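Workshop notebook, Monday, May 11, 2026

Back on the Dedano battens today. The Triltora people want the flicker sorted before they sign off on the second floor, fair enough, so I spent the morning on the dimming end of things and left the housings alone.

Set up two fittings on the bench, one with the original Eleck driver and one with the replacement Eleck sent in January. Same LED boards, same lead lengths, same wall dimmer out of the Etim kit. At full output I can't pick between them by eye. Drop to the bottom of the slider and the old one starts that horrible shimmer (worse if you look slightly past it, which I suppose is what the office staff have been complaining about all along). The new one holds until the very last bit of travel and then just goes out. I'd much prefer it went out!

Ran the old one for a while with the lid off and the sensor lead unplugged, and the shimmer stayed. So it's not the sensor, and I owe the sensor an apology after last week's page.

Light readings at full, straight under, came to 216 on the new driver after warm-up. Didn't write down the one for the old driver because I bumped the tripod and would have been comparing apples with pears. Redo that tomorrow with the tripod feet taped.

Colour looks a touch warmer on fitting 2. Could be the diffuser, that one's from the older batch and has been sitting near the window. Swap diffusers and look again before anybody blames the boards.

Other bits:
Terminal block on the new driver is on the opposite side, so the earth lead only just reaches. Fine on the bench, not fine for a sparky on a ladder. Need a longer lead made up, or turn the driver end for end and re-drill the tray. I'm leaning towards the lead.
Gear tray clips are still stiff. Broke one, that makes 7 for the job.
Hours on the long soak fitting: 2452 at knock-off. No change in output that I'd call real, but the end cap is going a bit grey on the inside – keep an eye on it.

Tomorrow: tripod, diffuser swap, ring Eleck about the minimum dim setting and whether it can be changed in the field.
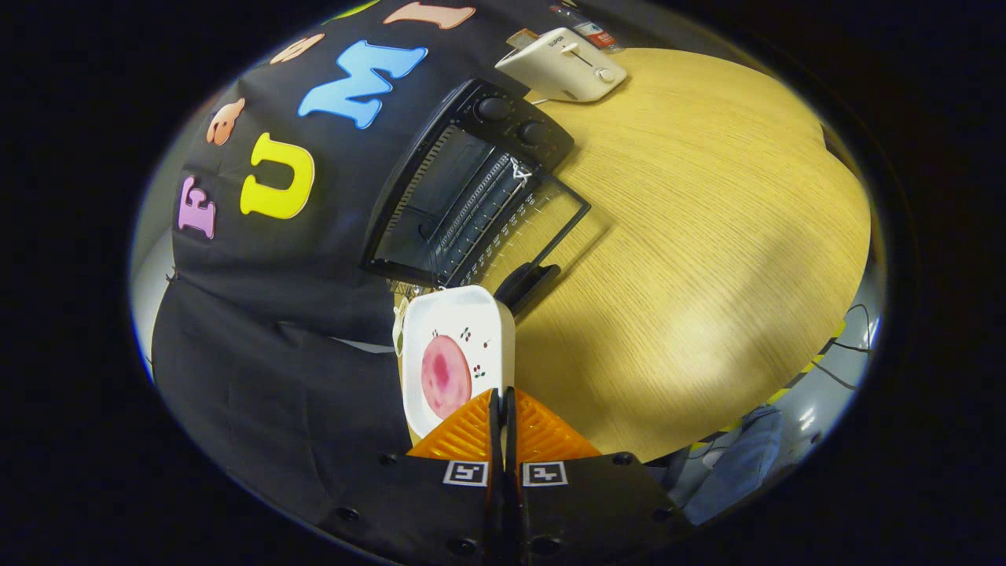 Re the earth lead, please don't re-drill the tray. We did that on the stairwell fittings and the driver ended up hard against the diffuser catch, so every lid had to be forced on. Longer lead gets my vote. Also try the old driver on a different dimmer before you ring Eleck, they'll ask.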